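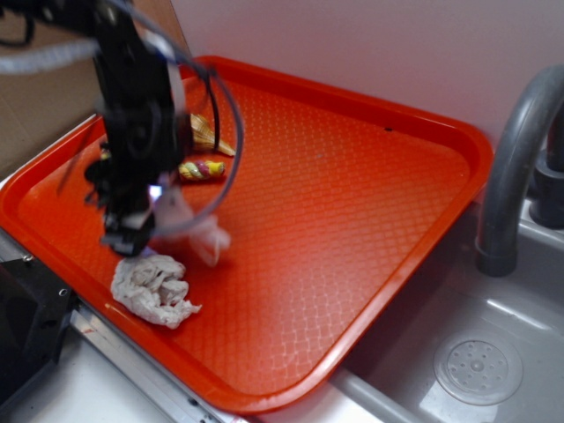 Plastic tray with a raised rim and a diamond pattern in the floor.

Washing up in a small kitchen
By Cengiz Tekin
Tuesday, September 15, 2020

We have lived in our flat in Surgate for six years now and it has never had a dishwasher. The kitchen has one sink, a short piece of counter on each side, and a window which opens only half way. Some readers asked me how we manage with four people at home, so I have collected my habits on one page. I don't say they are the only correct ones.

Before the water

Scrape everything first. I use an old rubber spatula with a split in the handle, and it takes off porridge and egg better than any brush. Fat goes into a jar with a lid, never down the sink. When the jar is full and the fat is hard, it goes in the rubbish. In July we had a blocked drain and the plumber pulled out something like a candle, so on this point I am strict with my family.

Put the cutlery to soak in a tall mug while you do the other things. Only the metal part should be under water. Knives with wooden handles I wash by themselves, right away, and dry by hand.

The order

My mother in Kozan washed glasses first and pans last, and I do it the same. Glasses, then cutlery, then plates and bowls, then plastic, then pots. Change the water when it becomes grey, also if you are in the middle of the plates. It is a false saving to continue with it.

Plastic deserves its own place in the order. Grease holds on to it much more than to china, and if the water has already washed the roasting tin, your lunch boxes will come out with a film on them. You feel it with the finger more than you see it. For boxes that still feel slippery I use a second drop of liquid directly on the sponge, without water, and rinse hot.

Trays

Many people only wipe their trays. A smooth one can live with this for a while, but a tray with a pattern pressed into the bottom keeps crumbs and sugar in the grooves, and a sponge goes over the top of them. Take a soft nail brush or an old toothbrush and work along the lines of the pattern, first one direction and then the other. The inside corner under the rim also wants the brush.

For tea rings, mix bicarbonate of soda with a little water until it is like toothpaste, spread it, and leave it for 30 minutes. Rinse, and repeat if needed. Please don't use the green side of the sponge on coloured plastic. It makes small scratches, the colour becomes dull, and the next stain goes in faster.

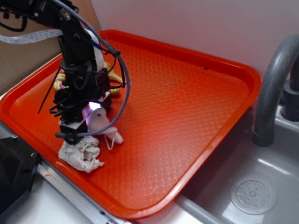 Stand a washed tray on its long side to dry, with a folded cloth under it so it doesn't slide. If it lies flat, the water stays in the bottom and leaves white marks when the tap water is hard, as ours is. The marks come away with vinegar. I fill a spray bottle with 200 millilitres of white vinegar and the same of water, and this is enough for several weeks of trays, taps and the kettle lid.

Drying

Air is better than a cloth, if you have the room. We don't, so I dry in two rounds: glasses and cutlery by cloth while they are warm, and everything else on the rack until after the meal is finished and the table wiped. Use linen or thin cotton for the glasses. The thick fluffy towels leave hairs, and they smell by the second day.

Hang the cloth open. A cloth in a ball behind the tap is the reason for most bad smells that people blame on the drain. We have six cloths and they go in the hot wash together.

The sink itself

When the dishes are away, rinse the basin, wipe it from the top to the bottom, and dry around the tap. Limescale sits mainly at the foot of the tap, where the water stands overnight. Wrap a strip of kitchen paper wetted with the vinegar mixture around the foot and go have your tea. Don't do it on stone or on a tap with a gold finish – my sister did, and now she has a tap in two colours.

The counter beside the sink gets splashed all day. On a white top, turmeric and beetroot are the worst. Wipe them at once, and if you are late, use the same bicarbonate paste as for the trays, with a light hand.

What to buy

Very little. One dish brush with a head you can replace, two sponges, the toothbrush, bicarbonate, white vinegar and a mild liquid. I once paid for a sink organizer of three levels and it was rusty before winter. A folded towel under the rack does the job and goes in the wash with the cloths.

Next time I will write about the oven door, and how to get at the dirt between the two glasses without removing the whole hinge.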